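Ticket: repeated tripping of bedroom socket circuit
Site: Murkmont, flat 5
Raised by: Vanderleia Prado
Priority: normal
Status: monitoring

Fault as reported: the RCD protecting the socket circuit trips at night, usually within 15 minutes of the bedroom heater being switched on. Resets first time. Lighting circuit not affected.

Visit 1, January. Consumer unit is a Clekance split-load board. RCD tested at the board and within limits. Insulation resistance on the socket circuit satisfactory with everything unplugged. Heater (Grestent oil-filled, tenant's own) run for 10 minutes in the kitchen with no trip. Left in service. Tenant asked to note what was plugged in at each trip.

Update from tenant: 2 further trips, both with the heater on the extension lead beside the bed.

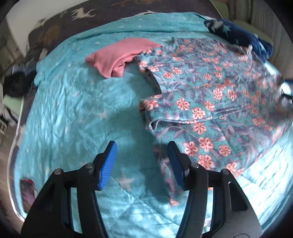 Visit 2. Extension lead withdrawn from behind the headboard and tested separately. Low reading between live and earth, falling further when the flex was bent near the plug. Outer sheath crushed where the bed leg had been standing on it. The turquoise quilted cover with the white stars reaches well down on that side when the bed is made, so the lead was missed on visit 1. Wall socket opened up, terminals tight, no scorching.

Action: lead cut up and removed from site. Heater now plugged directly into the wall socket. Amaral asked to quote for an additional double socket on the window side.

Outstanding: quote from Amaral. Close ticket if no trips in 10 nights.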